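Simulated robots get better at doors, on paper

30 October 2025

A group in Arnport says its household robot can now be trained to deal with doors entirely in simulation, with no time spent in a real house. The method, called Bramar, scored well in the group's own tests. Whether it means much outside them is harder to say.

Most door training is done with the robot's view held level. Bramar tips it instead, so that floors and walls arrive at awkward angles and the software has to work out for itself which way is up. Manikandan Sundaram, who led the work, argues that a robot which copes with a badly tilted view will find a normal one easy.

The paper reports 386 trials in rooms the software had not met in training. It counts 161 of the 225 runs with a tilted view as successes, and does better on the level ones. A run was scored a success if a gripper reached the door handle and stayed on it for 15 seconds. Opening the door was not required, a detail that appears on page 29 and not in the summary.

"Reaching a handle is the part we already knew how to do," said Laine Mets, who works on robot arms at Aasen and was not involved. "I would like to see the door move."

The simulated rooms are also rather kind. Floors are clean, the light is even and every handle in the set works the same way. Birger Backlund, a co-author, accepts the point but says real homes were never the aim of this round. He would not say when they will be – only that talks are under way with a test site in Ustulgate.

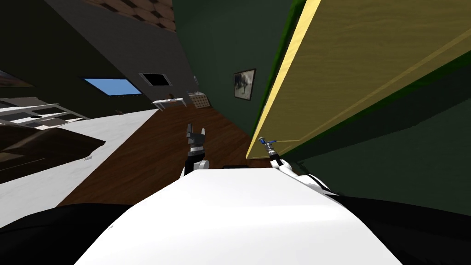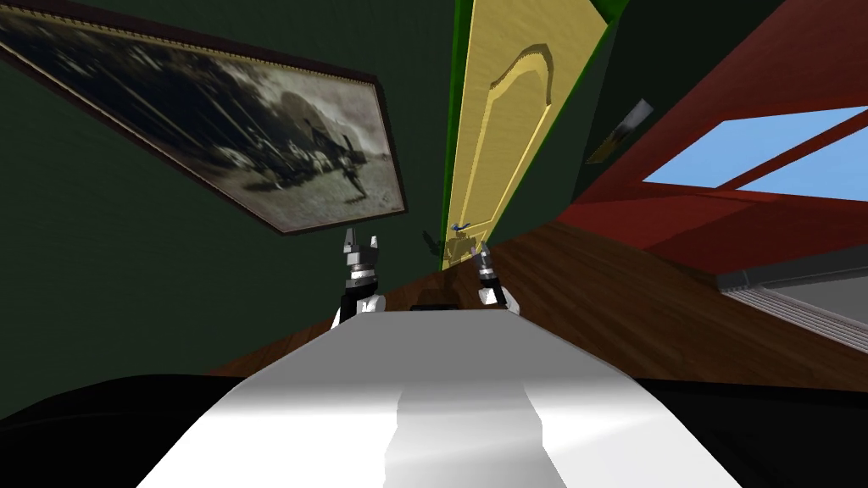
Two simulated views from the Bramar work, each with a pale yellow door beyond the robot's white body.

There is also the matter of cost. Tilted training took far more computing time than the level kind, and the paper does not give a price. Andri Gruber, another co-author, said the figure would be in a later version.

The code has not been released. Until it is, other groups have only the paper to go on, and the paper leaves out how the rooms were chosen.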